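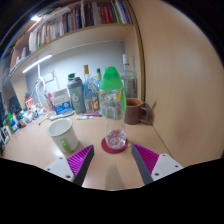
Projects > Bench tools > Fleten hand gripper

# Fleten hand gripper: README and data card

Fleten is a two-finger gripper you hold in your fist, with a camera looking down past the fingers. The idea is that you pick things up with it, record what the camera sees, and later train a robot arm on the recordings. I built ours at my desk and finished it at the Duvcombe workshop. Bernice Ofori did the second set of fingers after my first set cracked.

I'll say now that I'm not convinced by the "later" part. We have the recordings. We don't have an arm, and the plans for one (Hudec, see the other folder) have been at the same stage since June.

## What's in the folder

- `clips/` has 82 clips of tabletop handling, mostly bottles and mugs
- `fingers/` has drawings for the white finger plates and the pads
- `notes/` is my build log, unedited
- `grovent/` is the script that cuts clips and throws out the very short ones

The clips come to 1239 seconds after trimming. People who do this seriously would call that a warm-up, and they'd be right.

## Build notes

The plates are flat, with a few screw holes each so the pads can be moved. Drill the holes after you've checked the angle. The fingers lean inward, and if one leans more than the other the object twists as you close.

The ribbed pads are the magenta ones. Bernice wanted them softer and I wanted them cheaper. We used the cheaper ones. I have read a good deal online about ribbed pads gripping "anything", and I don't believe it.

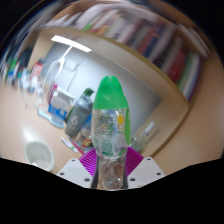 Thin plastic bottles are where I'd expect most builds to go wrong. Squeeze near the base, where the shape is stiffer, and go gently. Higher up the wall gives way, the label creases, and you end up with a recording of a bottle being crushed. Grovent has no way of telling that from a good grasp. It looks at clip length and nothing else, so check by eye.

## Known problems

The lens is very wide. Straight table edges come out as curves and the corners go nearly black. Norbert Štěpánek says a model will learn around it. Maybe. He said the same of the old lens.

The bottom of every clip has a dark area below the fingers. Crop it if you like, but crop all the clips the same way.

There's only one desk in the set. Anything trained on it will know a lot about my mugs and very little about yours.
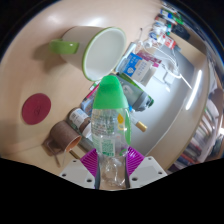 *Clear bottle with a green cap held between the ribbed pads, mugs and coaster to the left.*

## Labels

Each clip has one line of text: the object and what was meant to be done with it. I wrote them all myself over 14 evenings, and by the end they were getting short. Spelling varies ("grey bottle", "gray bottle"). I haven't fixed it.

There are no force readings. The sensor I bought drifted so badly that I left it out.

## Use

Copy it, change it, tell us if a drawing is wrong. Please don't quote a success rate from this set. We never measured one.

Contact: Duvcombe workshop, bench tools shelf | © Fleten contributors | Back to top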